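Opinion > Work & Technology

What the Hand Grippers Ask of Us

By Lucinda Begay
January 24, 2021

I work returns at Kirkari. Household goods come back, we open them, check that the parts are there, wipe them off and put them in a bin for resale or scrap. I have done it long enough to be paid at the top of the scale, and the top of the scale is not high.

Last winter the company signed with Vekus to automate part of the floor. Most of us pictured a fence going up and a row of arms behind it. The arms are supposed to come later. What came first was a set of plastic grippers that we hold ourselves. You squeeze, the two fingers close, and a camera on the tool records what you did. You pick up a charger, set it in a tray, and go back for the next one. Later the recordings are used to train the arms.

I want to say some things in favor of this before I complain. The sessions are easier on the back than the line. The Vekus people are polite and answer questions. They told us plainly what the recordings were for, and I have worked at places where a consultant with a clipboard stood behind you for a week and was introduced as a visitor. Breaks are honored. And a good part of what the arms are meant to take over is work I would not miss, like sorting cables for a whole shift.

My complaint is about how the work is paid and what it is called. On our time sheets it goes under "support duties," the same code we use for sweeping. It pays our regular rate. But sweeping the floor does not teach anyone's product how to sweep. When I show a machine how to turn a jar so the label faces up without knocking over the one beside it, I am handing over something I learned on this job, some of it from people who have since retired. The recording keeps being useful after I go home. I don't think that makes me the owner of it forever. I think it makes it a different kind of work from sweeping, and it should have its own line and its own rate.

The supervisors say it takes no skill, you just move things. I would ask them to try it. The gripper has two fingers and no feeling in them. You find out how much your own fingertips were doing. New people crush boxes or drop small parts. After 2,000 or so pickups you get a touch for it, and the ones with the touch get asked back, so somebody upstairs must know the difference.

The second thing is jobs. There are 303 of us in the building and 29 are on the recording rotation. Management has said no layoffs are planned. "Planned" is a word I have heard before. At Ruiz-Ortega, where I worked until it closed, nothing was planned either. I would rather have it written down: how many positions, for how long, and what training is offered to the person whose station goes. The contract talks open in February and this belongs in them.

Some of my coworkers refuse to do the sessions at all. I understand it and I don't judge it. I kept my name on the list - partly for the change of pace, partly because I want somebody from the floor to know how the thing works when we sit down to bargain. You can't argue the value of a job you have never done.

I also think the tools themselves should be part of the talks. They wear. The pads fray along the edges, and when they get bad the grip changes and so does the way you hold your wrist. We have a replacement schedule for box knives and gloves. We have none for the grippers.
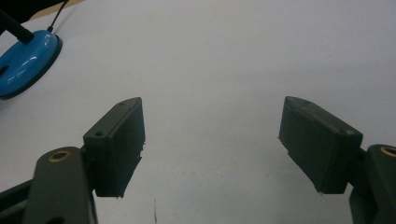

So that is my list: a separate rate, a written promise on positions, and upkeep of the equipment. None of it would stop the arms from coming, and I am not trying to stop them.

3 comments

tmk_dayshift
We had Novus in our plant and they did pay extra for this, a dollar an hour. It went away after the first round.

Orchard Road
Good piece but a company pays for your time. What it does with the result is its business.

paula r.
The wrist part is real. Ask for a rest schedule too.

Search articles... Go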